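Home | Recipes | Kitchen Tips | Pantry | Contact

Keeping Whole Spices Fresh, and Getting More Out of Them

Print this page | E-mail to a friend

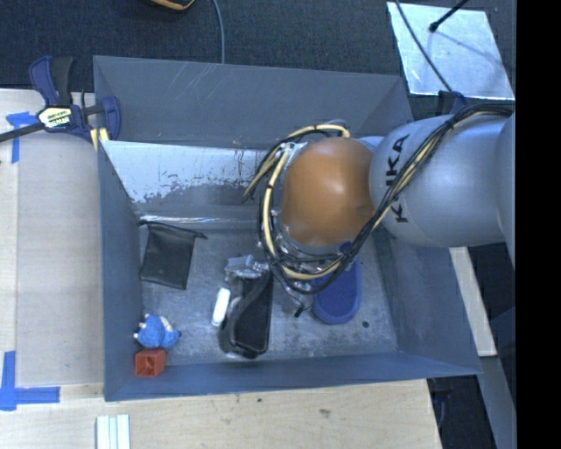
How long do whole spices keep?

Most whole spices are good for two to three years if they stay dry, dark and cool. Ground ones fade much sooner, and six months is a fair limit for anything you've ground at home. Old spices won't usually hurt you, they just stop tasting like much!

I love whole spices. A little bag of cumin seed can do so much more than the same money spent on powder, and the smell when it hits a warm pan is one of the best things in cooking. A few habits make a big difference.

Storing

Move spices out of thin plastic bags the day you bring them home. Glass jars with tight lids are best (old jam jars are fine, but wash the lids well and let them dry overnight, or everything will smell faintly of strawberry). I use the small square Arberg jars, which fit two deep on my shelf.

Keep the jars away from the stove. I know, everyone wants them right there! But steam and heat are what ruin them. A drawer is perfect. Label the lid if you use a drawer, the side if you use a shelf.

Write the month on a bit of masking tape. My mustard seed says February, so I know where I stand with it.

Don't shake spices straight from the jar over a steaming pot. Tip them into your palm or a little dish first. Damp gets in and the next thing you know you have a lump.

Toasting

Use a heavy, dry pan on medium-low and give it a couple of minutes to warm up. Put in one kind of spice at a time. Coriander takes longer than cumin, and fenugreek goes bitter if you look away. Keep the pan moving, and when the seeds smell strong and have gone a shade darker, pour them onto a cold plate right away. The pan will keep cooking them if you leave them in it.

Dried red chilies need only a few seconds a side. Open a window first, because the fumes will have the whole house coughing. Snip off the stems and shake out the seeds if you want the color without so much heat.

Grinding

Let everything cool all the way before it goes in the grinder. Warm seeds make a damp powder that sticks to the sides. I have a Marchal coffee grinder that I keep just for spices, and it has never seen a coffee bean! Grind in short bursts and give it a shake in between.

For a wet paste, soak the toasted spices and chilies in a few spoonfuls of hot water for ten minutes, then blend. You'll need far less water that way, and the paste will be smoother and fry better.

To clean the grinder, run a spoonful of raw rice through it and wipe it out with a dry cloth. Do this twice after chilies or cloves. Unplug it before you put your fingers anywhere near the blade.

Is it still good?

Rub a pinch hard between your fingers and smell it. If you get a strong smell right away, use it as usual. A weak one means use half as much again, or toast it a little first. If there's only dust, toss it and treat yourself to a new bag.

Leftover paste freezes beautifully in an ice cube tray. Pop the cubes into a bag once they're solid and drop one straight into hot oil (stand back, it spits). Mine never last past a month or so, we go through them so fast.

Posted 9/4/22

Filed under: Kitchen Tips, Spices & Seasonings, Pantry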